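Bench Assistant Wanted at Tilahun Woodcraft (part-time, paid)

We make cutting boards, serving boards and small shelves, and we need another pair of hands before the holidays!
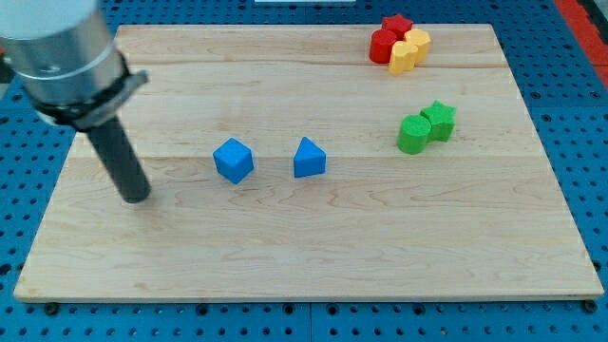

Who we are

Tilahun is a small woodshop on the ground floor of the old Brondolel building. Eldana Tufa runs the bench room and Kiros Tamiru looks after orders and deliveries. Our shelves go out to shops under the Femix name, and the boards are sold under our own. We passed 1,000 boards in August, which made us very happy and also pretty tired.

What you'll be doing

Mostly sanding, oiling and packing. You'll start with the small serving boards, learn how different woods take a finish, and move on to edge work once Eldana is happy with your corners. There is sweeping too (we all do it, Kiros included). Every so often a customer asks for something odd, like a board cut to fit over a boat sink, and those jobs are some of the most fun we get.

Hours and pay

16 hours a week, split over 3 shifts. Mornings or afternoons, your choice, but please pick one and stick with it through the season. Pay is $16 an hour during training and goes up after that. The job starts in November 2022 and we'd love to keep the right person on into spring.

Who we'd like to hear from

You don't need shop experience. If you've refinished a chair, built a birdhouse or spent a weekend fixing a squeaky stair, tell us about it - we really do want to know. You should be able to lift a full carton and stand for most of a shift. Dust masks, ear protection and aprons are provided. Closed shoes are a must.

A few extras

You can use the offcut bin for your own projects, and the band saw after hours once you've been checked out on it. Lunch is often soup from Flamcombe, the café next door, and it's very good soup.

How to apply

Write us a short note about yourself and something you've made or repaired. A resume is fine but not required. Drop it at the front desk or hand it to Kiros at the loading door. We read every note and will invite people in for a paid trial shift as they come in.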